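Hereton Rain Gauge Transcriptions

Daily rainfall readings copied out by hand from the Hereton and Dratside observers' books, with the notes the observers wrote beside them. Maintained by Pauline Stockdale. Last revised 7/19/24.

Contents

readings.csv – one row per gauge per day
remarks.csv – the observers' written remarks, keyed to the same dates
gauges.csv – where each gauge stood, with height above ground and rim diameter
corrections.txt – every change made after the first typing, newest first
pages/ – scans of the books, grouped by volume

What is covered

There are 6 gauges. Two were in gardens in Hereton, three were on farms on the Dratside side of the valley and one was at the Ashworth pumping station. The records run up to the end of 2000, when the last of the books was closed. Not every gauge ran for the whole period. The Ashworth gauge starts late and the upper Dratside gauge has long breaks in winter, when the track to it was shut.

The books fill 187 scanned volumes, most of them thin. Of these, 168 have been typed and checked. The rest are scanned but not typed, and nothing from them appears in readings.csv. They are listed at the foot of gauges.csv under the gauge they belong to.

Columns in readings.csv

gauge – short name, matching gauges.csv
date – year, month, day, with hyphens
amount – as written in the book
unit – in or mm
amount_mm – the same amount in millimetres, to one decimal place
flag – see below
volume, page – where to find the entry in the scans

Leave the amount column alone if you are doing sums. It is there so that a reading can be checked against the page. Use amount_mm.

Flags

ok – read clearly by both typists
u – unclear handwriting, best reading given
t – the observer wrote "trace" or "tr", amount_mm set to zero
a – accumulated over more than one day
s – snow, melted and measured
x – crossed out in the book and not replaced

Blank is not the same as zero. A blank in amount means the book has no entry for that day. A zero means the observer wrote a zero, a dash or the word "nil". Early on we typed dashes as blanks, and all of those have been gone through again. If you have an old copy of the file, please throw it away.

Days and dates

The observers read their gauges at nine in the morning. Some put the amount against the day it was read and others put it against the day before. The Hereton gardens and Ashworth used the day before. The Dratside farms used the day of reading, except lower Dratside, which changed over when the book passed from father to daughter. In readings.csv the date is always the one in the book. The column thrown_back in gauges.csv says which habit applied and from when.

This matters for anyone comparing single days between gauges. For monthly totals it makes a small difference, usually one wet day at either end.

How the typing was done

Each page was typed twice by two people who did not see each other's work. The two versions were compared by a short script and Mervyn Hartley settled the differences from the scan. Where he could not decide, the row carries the u flag and both readings are given in corrections.txt.

Sevens and ones are the worst problem, above all in the upper Dratside books. The observer crossed his sevens for a few years and then stopped. Aarne Halonen went over those volumes a third time in May and changed a fair number of rows.

Remarks

remarks.csv has the observers' words as they wrote them, spelling included. Most are about weather: thunder, hoar frost, gales, the first swallow. A few are about the gauge itself, and these are worth reading before using the figures for that month. At lower Dratside a hawthorn grew up close to the gauge and was cut back twice. We have not tried to adjust the readings for it.

Personal remarks about neighbours have been left out. A row with [withheld] in the text column marks each place.
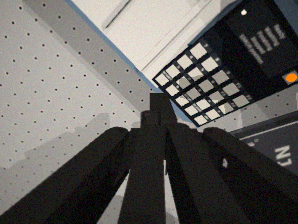
Can the monthly totals be compared across all the gauges?

For the two Hereton gardens and Ashworth they can, once the accumulated days are dealt with. The upper Dratside totals are too low in most winters and should be left out from November to March. Check the a flag at the turn of each month too, as an amount read on the 1st may belong mostly to the month before.

Known problems

The scans of one Ashworth volume are in the wrong order. The page numbers in readings.csv follow the book, so they do not match the file order.

Rim diameters for two of the farm gauges come from a later inspection note. The gauges may have been replaced before that.

Conversions from inches were rounded once, at the end. Totals worked out from amount_mm can differ slightly from the totals the observers wrote at the bottom of the page. Their own adding up is also wrong in places – we have kept their totals in remarks.csv and have not altered them.

Reuse

The typed files may be used and passed on freely, provided the source is named as Hereton Rain Gauge Transcriptions. The scans may be used for private study. Ask before printing them.

Corrections

Send the gauge name, the date and the volume and page, along with what you think the entry says. Pádraig Ní Bhriain deals with corrections for Dratside and Pauline Stockdale with the rest. Changes go into corrections.txt first and into readings.csv at the next revision.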